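Comparer deux pinces à main avant d'en choisir une : la méthode que nous suivons à l'atelier

On me demande souvent comment essayer une paire de pinces tenues à la main sans y passer la semaine, et je réponds toujours un peu longuement, alors autant l'écrire une bonne fois. Le protocole vient de Negin Zamani, je l'ai simplement adapté à nos doigts Uvberg et à nos doigts Stovano, qui se montent sur la même poignée (enfin, presque : il faut limer un petit ergot sur les Stovano, prévoyez dix minutes et une lime fine).

Commencez par l'objet. Prenez quelque chose de banal, avec un câble, qui glisse un peu et qui n'a pas la même prise partout. Chez nous, c'est la multiprise qui a gagné. Un cube en mousse, tout le monde sait l'attraper ! Une multiprise, il faut l'aborder par les flancs, la tourner, gérer le cordon qui tire de son côté, et on voit très vite quelle forme de doigt vous aide et laquelle vous agace.

Posez-la de biais sur la planche, jamais parallèle au bord, et laissez au cordon une courbe assez large. Prenez une pince dans chaque main, ouvrez les doigts, approchez des deux côtés de l'objet et marquez un temps d'arrêt avant de fermer. Cette petite pause vous servira énormément au dépouillement, quand il faudra retrouver le début de chaque prise.

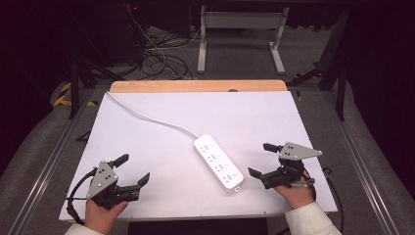 Tiburcio Robles trouve que la pause fausse tout, qu'à force de s'arrêter on finit par viser mieux qu'on ne le ferait en travaillant normalement, et qu'il vaudrait mieux enchaîner les prises puis découper après coup. Je comprends l'argument, et pour une deuxième série je lui donne volontiers raison. Pour une première comparaison, gardez la pause, vous me remercierez devant vos fichiers.

Ensuite, la série elle-même. Saisissez, soulevez de quelques centimètres, pivotez d'un quart de tour, reposez. Notez tout de suite si la prise a tenu, si elle a glissé, ou si vous avez dû vous y reprendre. Nous avons fait 428 prises en tout, dont 232 avec les Stovano, réparties entre Chia-hao Peng et moi pour que la fatigue d'un seul poignet ne décide pas du résultat. Changez de main dominante à mi-parcours, c'est pénible mais instructif.

Surveillez aussi les câbles des pinces. Faites-les partir vers l'extérieur, chacun de son côté, et vérifiez avant chaque série qu'ils ne freinent pas le poignet.

Pour nous, les Uvberg tiennent mieux les bords arrondis, les Stovano passent mieux sous un objet plat. Si vous avez les deux, gardez les deux, et collez une étiquette sur les vis, elles n'ont pas la même longueur.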